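# Learning to drink water again

I have been keeping a small notebook since 4 September 2026, and in it I write only when I drink and how I feel after. It sounds like a boring hobby, and my sister told me so.

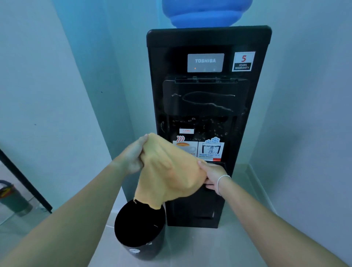
The notebook started after a headache. I had headaches almost every afternoon this summer, a slow kind, behind the eyes, and I thought it was my glasses. I went to the optician and paid for an eye test, and the eyes were the same as before. Then Kamonchanok Phetsri, who sat next to me in my old job and still calls me when she is stuck in traffic, asked what I drink in a normal day. I started to answer and then I stopped. Coffee in the morning. Coffee at ten. Something sweet with lunch. Tea in the evening if I remember to make it.

When I was a child we drank rainwater from a big clay jar behind my grandmother's house. There was a metal cup hanging on a nail, and everybody used the same cup. The water tasted of clay and a little of leaves. My grandmother put jasmine flowers in it when guests came. I drank all day without thinking, because I was running all day and the jar was there. I don't remember any person in that house talking about being hydrated. I had to look up how to spell that word for this post.

Then I moved to the city, and later to this country, and slowly water became a thing I had to decide about. In my first apartment the tap water smelled like a swimming pool, so I carried bottles up the stairs, and when you carry something up four floors you begin to save it. I think my bad habit comes from there. I still pour half a glass when I could pour a full one.

I tried an app first. It is called Wonditz and it has a little plant that gets sad if you don't drink. I don't want to be unkind about it, some people enjoy it very much. But the plant was sad at two in the afternoon, when I was in a meeting, and it was sad at night when I was already in bed, and after 2 weeks I felt that I was a bad person to a plant. I deleted it.

The paper notebook is better for me. It is from Horimus, the thin one with gray squares, and I keep it beside my keyboard. I write the hour and one or two words. "9, good." "11:30, forgot, dry mouth." "3, headache small." I don't write how much, as I would begin to make tables and then I would spend my evening with the tables.

What I learned so far is very simple and maybe you know it already. My bad hour is between eleven and one. If I drink before eleven, the afternoon is mostly fine. If I wait until I am thirsty, it is too late for that day and I can drink as much as I like, the headache will come anyway. I am not a doctor and I can only tell you about my own head.

The second thing I learned is about temperature. I always believed I liked cold water, because at home it is hot and cold water is what you give to a guest. But I drink cold water in two swallows and then I put down the glass. Warm water I drink slowly and I finish it. My mother drinks it warm every morning and I laughed at her for years. I called to tell her this and she was quiet for a moment, then she asked if I was sick.

I also made jasmine water, like my grandmother. The flowers must be clean and not sprayed, so I could not use the ones from the flower shop. I found a plant at Somboon, the grocery on the corner of Avik Street, standing on the floor between the rice and the brooms, and the owner let me have it for little money as it looked half dead. I kept it on the balcony until it got new leaves and some buds. You pick the flowers in the evening when they are just going to open, you let them float in a covered bowl during the night, and you take them out before breakfast. It did not taste like the jar. There was no clay. But the kitchen smelled correct, and I drank the whole bowl before work, standing up.

Some readers wrote to me after the last post and asked if I would continue with the bread. Yes, but the oven door is still not closing well, and I am waiting for the hinge. The starter is in the fridge and I feed it when I remember.

Yesterday I filled the last line on the page and turned it. There are more "good" than "small headache" on the new side already, though it is only four lines. I will buy a second jasmine before it gets cold, if Somboon has one.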